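Nos hacen trabajar con pinzas para "enseñar" a un robot. ¿Alguien ha pasado por esto?

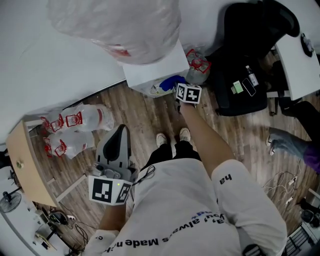 Mi puesto desde arriba: una pinza en cada mano, la caja de cartón y las garrafas en el suelo.

Trabajo en Storkum, reponiendo agua y material de oficina. Desde septiembre hacemos turnos con las pinzas de Wolari, 30 minutos seguidos y 20 de descanso. Dicen que es para que la máquina nos quite lo pesado. Yo de momento tardo el doble y nadie me explica qué pasa con mi puesto después. ¿Os han dado algo por escrito?

3 respuestas

Ristić_559
En mi almacén nos contaron lo mismo. El robot llegó, coge cajas vacías bastante bien y con las garrafas llenas no se atreve. Despidos no hubo, pero a los que se jubilaron no los sustituyeron. Pide por escrito tres cosas: si el plus es fijo, quién se queda las grabaciones y si tu ritmo con las pinzas cuenta para los objetivos. A mí lo último me lo contaron y tuve que reclamar.

Grurkero
pues a nosotros 480 euros de plus y tan contentos, tampoco es para tanto

mudanzas_y_cafe
480 al mes o una sola vez? Porque cambia bastante la cosa. Y lo de las muñecas, a mí me dolían a la segunda semana, díselo a prevención.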